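Website and newsletter check before launch, Engebretsen shop
January 2020
Checked by: Tyra Bakke

1. Contact form. OK. The test message came to the shop's inbox. The thank-you text has a spelling mistake, please correct.

2. Newsletter list. Not OK. The list has 233 addresses, but for 30 of them we have no record of consent. Do not send to these before Solveig Kristiansen has looked at them.

3. Unsubscribe link. OK in the newsletter. In the order confirmation it is missing.

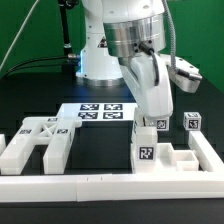

4. Passwords. Two former employees could still log in to the publishing tool. I have closed both accounts. The shared password for Usgate must also be changed, and I ask that it is not sent by e-mail this time.

5. Backup. OK. I restored one page from the copy and it was complete.

6. Cookie notice. Partly OK. The "No" button is grey on grey and hard to read on a telephone. Same comment as in the last check.

7. Content plan. Articles are ready until the end of February. After this the calendar is empty, and it is not written who shall fill it.

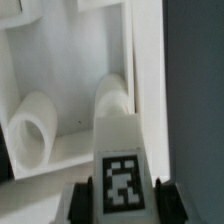 Vilgot Moen replied that he can write for the weeks after February, but he would like to have the subjects from the shop first, and he does not agree that point 6 should stop the launch.

I keep point 6 open. It is a small change in the style file.

Still open: 1 (spelling), 2, 3 (order confirmation), 4 (Usgate password), 6, 7.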